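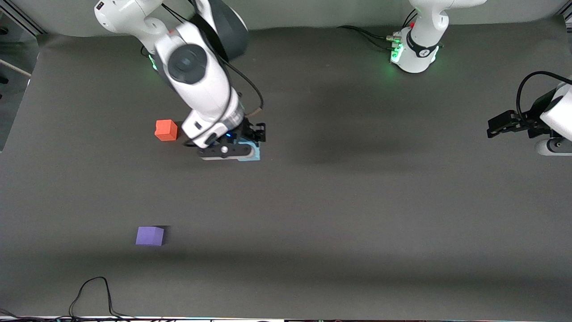

Welcome to the gallery of our two-arm cell at Braramitz. Dwayne Dunleavy and I look after it, and every April we do the bigger check. The cable on the right arm loops down its side toward the wrist, so we inspect it along the full length for worn places. For the grip test we use small cubes, the orange one and the purple one, on the dark mat. Each arm must do 60 picks, and more than 4 misses means we set the fingers again.

The mat is wiped before each test with a dry cloth. Fingers are changed in pairs, and we write the date in the Wevik log. The last full check was finished after 12 hours of work.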